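Leckie store, back room – monthly safety check
Checked by: Senga Gunn
Date: March 4, 2023
Copy to: Cameron Gourlay

1. Exit door and path: OK. Door opens fully, the sign is lit.
2. Fire extinguisher: OK. Seal is good, the label is readable.
3. Shelves: OK, but bay 124 has one loose foot. Please tighten it before the Nelberg delivery.
4. Step ladder: Not OK. One rubber cap is missing – do not use until we get the new one.
5. Lights: OK.

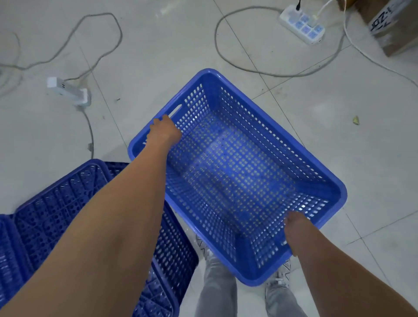 FLOOR, CRATES AND CABLES

6. Floor clean: Not OK. Small bits of litter and dust spots are on the white tiles. Please sweep also near the crate stack.
7. Baskets: Needs cleaning. The blue one was empty but has dark specks on the bottom. Rims and handle slot to be checked for cracks by Cameron.
8. Cables: Not OK. Power strip is lying on the floor and the gray cable makes a wide loop over the tiles. Somebody can trip. I ask for wall clips, 30 pieces.
9. Cardboard: Keep boxes away from the power strip.

Next check: end of March.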